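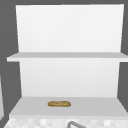 Page last changed: 30/08/2025

Kitchen Shelf Tips from the Trenum Open Day

The Trenum Household Advice Service attended the open day held by Drornerska, where the Alva kitchen program was demonstrated to the public. Alva is trained in simulated kitchens before it is given any task in a real one, and visitors followed the simulation on a large screen before moving to the practice kitchen next door. The shelf task, with a single bread roll on the lower shelf of a white unit, was the first item of the program and was repeated several times during the afternoon.

The session was led by Indira Pillai, with Leopold Stöckli at the controls. Much of what they told visitors about arranging a kitchen for an automated helper applies equally to kitchens used only by people. The advice below has been edited from notes taken at the session by Ajith Kurian.

Clearing a shelf

Take everything off the shelf before deciding what belongs there. Wipe the surface, let it dry, and return only the items used every week. Ms. Pillai reported that her group had tested 115 shelf layouts in simulation, and that crowded shelves led to more dropped items than any other cause. Households wishing to try this should begin with the shelf nearest the sink.

Placing items near the front

Small items are easier to pick up when they stand toward the front of a shelf. Leave a hand's width of free space on each side. An elongated item, such as a roll or a small loaf, may be laid parallel to the front edge so that it can be taken from above. Round items belong in a shallow tray.

Keep 300 mm of clear height above any shelf in daily use. This is the figure used in the Drornerska practice kitchen, and it allows most people to reach in without knocking the board above.

Bread and moisture

Mr. Stöckli was asked whether bread could be kept on an open shelf over a sink. He replied that the simulation takes no account of staleness. Our own advice is as follows. Rolls to be eaten the same day may be left out on a dry surface. Rolls for the next day should go into a bread box or a cloth bag, away from the faucet and the dishwasher vent. Freeze anything to be kept longer than 2 days. Frozen rolls may be warmed in the oven without thawing.

White shelves

White surfaces show crumbs well and stains even better. Brush crumbs into the hand or a dustpan before using a damp cloth. For tea and coffee marks, apply a paste of baking soda and water, leave it for 3 minutes, and rinse. Do not use scouring powder on painted boards.

One visitor asked whether pale shelves cause difficulty for the cameras. Ms. Pillai explained that a white plate on a white shelf can be hard for the program to find, and the same may be said for a person with reduced eyesight. A dark mat under white dishes is an inexpensive remedy. The Service has recommended this to older clients since February.

Tile behind and below shelves

Wash tile from the bottom upward and rinse from the top down, which prevents streaks. Grout near a faucet should be dried after heavy use. Replace cracked sealant promptly.

Further sessions

Hanne Ásgeirsdóttir coordinates visits for Drornerska and accepts requests from schools, housing associations and advice services. Groups are asked to state in advance whether any member requires seating. Children must be accompanied in the practice kitchen.

Corrections to this page may be sent to Manikandan Sastry at the Dretard Street office. The leaflet on pantry moths has moved to the Pests section.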